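4.2 Leftover space and how people set the table

Second part of the household study. Section 4.1 dealt with what people buy; here we look at where it ends up at mealtimes. Short version: people use less of the table than they think, and they use the same part of it every day.

Method first, quickly. Households kept a paper diary for two weeks in November. One line per meal: who ate, what dishes came out, what was already on the table before anyone sat down. The diary sheet was the same one used in the pilot, minus the column on drinks, which no one filled in properly. Total after cleaning was 700 meals. Of these 522 were eaten at a table of some kind; the rest were on sofas, at counters, standing up, in one case on a back step for most of a week because the kitchen was being painted. We only use the table meals below.

Households came from two neighborhoods, Balogh and Vovel. Balogh is older, smaller kitchens, tables mostly pushed against a wall. Vovel is newer and has a lot of open kitchens with the table out in the middle. We did not pick them for that reason but it matters for nearly everything that follows.

Results. Most meals started on a table that already had things on it. Mail, keys, a fruit bowl, school papers, medicine, a plant. We call these standing items. Standing items were rarely put away before eating. They were pushed. The usual direction was toward the wall in Balogh, and toward the end farthest from the stove in Vovel. People described this in almost the same words in both places ("just shove it over"), and several wrote the phrase in the diary more than once.

The pushed items then stay where they were pushed. This is the part we did not expect. We had assumed a cycle, things drift back to the middle between meals and get shoved again. Some of that, yes. But in the second week the far end of the table had simply become storage, and the meal had shrunk to fit what was left. Nobody reported feeling cramped until a guest came. Guest meals are where the complaints are: 13 diaries mention having to clear the table properly for a visitor, and in most of them the word "finally" is used.

Serving dishes behave differently from standing items. A large bowl tends to get one place and keep it, and that place is usually a corner or an edge, hardly ever the center. We asked about this in the follow-up call. Reasons given were reach (the cook sits there), heat (one end has a mat), and habit. Habit was by far the most common and also the least useful answer. Decorated bowls were more likely to be left out between meals than plain ones, even when empty. Plain ones went back in the cupboard. A few people said they left the good bowl out because it was the good bowl, and we have no better explanation than that.

Spoons are the odd case. Spoons get left on the bare table next to the bowl much more often than in it or on a rest. Households that own a spoon rest did not use it noticeably more than they used the table. One household bought one halfway through the study (the Olico, a cheap one from the market) and its diary mentions it on two days, then never again.

Table surface. We had expected wood tables to be covered more, for protection. Not so. Bare wood was the normal condition in both neighborhoods and cloths came out for guests and holidays only. Placemats somewhat more common with small children. Several people told us they stopped worrying after the first ring mark. A finish called Java came up a few times in the calls as being hard to keep clean, but the numbers are to small to say anything and we leave it.

Size did not do what we thought either. Larger tables did not mean more free space. They meant more standing items. In the largest tables in the sample the area used for eating was close to that in the smallest, going by the sketches people drew on the back of the sheet. The sketches are rough and should be read as such. People draw their own seat too big. Still, the pattern holds in both neighborhoods and it fits with what was said on the phone.

Limits. Self report, obviously. People tidy up when they know they are writing it down, so if anything the clutter is under-counted. Two weeks is short. November has one school break in it, which pushed breakfast later and probably put more toys and paper on the table than usual. Also we did not ask about tables used for work during the day, and we should have. At least a quarter of the follow-up calls brought it up without being asked. The next round has a question for it.

One more point on seating, since it ties to 4.3. Where the serving bowl sits predicts who serves. Not strongly, but more than age or who cooked. Where the bowl was moved during the study, the serving moved with it within a day or two, and the people invovled mostly did not notice until we read their own diary back to them. We would be careful with this, the number of such households is small and one of them moved the bowl because of the plant.

Placement terms (corner, edge, center) follow the coding sheet. Figure 3 goes with the paragraphs on serving dishes and spoons.
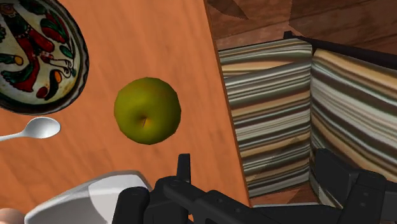

Figure 3. Placement example: decorated bowl with a white spoon beside it, bare wooden table.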